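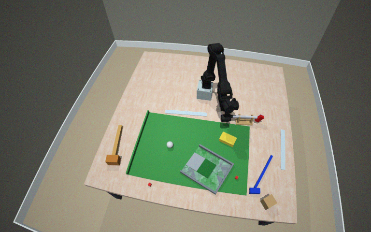 Mesa Nendon de Surneo: cuatro meses después

Compré la Nendon en diciembre, en la tienda de Bachmann, después de leer demasiadas opiniones entusiastas escritas el mismo día de la entrega. Una mesa recién montada siempre parece buena. Lo que me interesaba era saber cómo lleva el uso, y eso en la web de Surneo no aparece por ninguna parte.

Pagué 253 euros, portes incluidos. Por ese precio no espero roble macizo, pero la ficha habla de "acabado de taller" y ahí ya empiezo a desconfiar. El tablero es chapado. Está bien chapado, lo reconozco, salvo en el canto trasero, donde la junta se nota al pasar el dedo. Escribí para preguntar y me contestó un tal Florian Kuster, muy correcto, que me explicó que entra dentro de la tolerancia. No me dijo cuál era la tolerancia.

El montaje lo anuncian como cosa de media hora. Tardé casi 2, y eso que he montado bastantes muebles. Las instrucciones son de dibujitos y en el paso 3 las patas salen del revés. Si las pones como dice el papel, los agujeros no coinciden y toca desmontar. La llave que viene en la caja es de las que se redondean al segundo apretón, usad una propia.

En cuanto a estabilidad, tengo dudas. Para escribir y comer va bien. Con la máquina de coser a toda velocidad se mueve, poco, pero se mueve. Reapreté los tornillos en febrero y mejoró unas semanas.

Las manchas: el café sale con un trapo húmedo, el aceite deja cerco. Surneo recomienda la cera Zurolik, que venden ellos mismos, qué casualidad. La probé en una esquina y no vi diferencia con la cera incolora del supermercado.

¿La compraría otra vez? Con el descuento que tenían la semana pasada, puede. A precio completo miraría antes una de segunda mano, de madera de verdad, aunque haya que lijarla.

Lo mejor: la altura y que no huele a cola.
Lo peor: las instrucciones y el canto trasero.
Nota: un 6, y porque hoy me pilla de buenas.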